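Gripper Comparison Working Group
Minutes of the May meeting
3 min read

Present: four members of the group, one guest from Wovlow by phone. Meeting opened at 2:10 pm.

1. Previous minutes
Accepted with one correction. The Numov controller was returned in April, it was not bought.

2. Results of the first round
The Zonitz two-finger gripper and the Võ suction head were each tried on the same arm, with the same controller settings. The log contains 3872 grasp attempts in total. The Zonitz dropped fewer pieces during the transfer, but it was slower to close. The Võ was quick on flat tops and had difficulty when a piece was standing near to another one. The group agreed that the first round can not be used for a final choice, as the air pressure was changed in the middle of it.

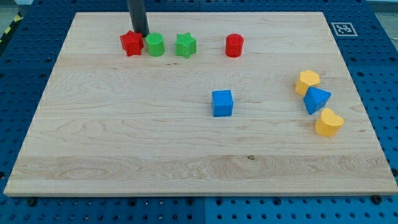

3. Second round, layout of the pieces
The second round will use a fixed list of start layouts, so that both grippers receive the same task. It was asked if the clusters are too easy when all pieces have a wide gap. The group prefers layouts of mixed difficulty, where the blue cube has free wood around it and the yellow hexagon, the blue triangle and the yellow heart are grouped together on one side. The heart will be scored separately from the cube and the cylinders - its outline gives the fingers no simple pair of parallel faces. Each gripper gets 90 attempts per layout. Speed of the arm stays at 40 per cent for both.

4. Camera
The overhead camera lost its calibration two times in April. Wovlow proposed a new mount and will send the drawing. Until then, the marker check is to be done before every run and written in the log. One member would like a second camera at the side. This was not decided.

5. Budget
The spare suction cups cost 71 dollars including the shipping. Approved.

6. Actions
- Write down the start layouts and share them in the group folder.
- Ask Zonitz for the softer finger pads, in grey or black, the colour is not important.
- Repeat the pressure test of the Võ head before the second round.

Meeting closed at 3:25 pm. Next meeting in June, same room.

Recent minutes
April: Return of the Numov controller
March: Choice of test pieces
February: Safety zone and floor tape

Contact the group | Back to top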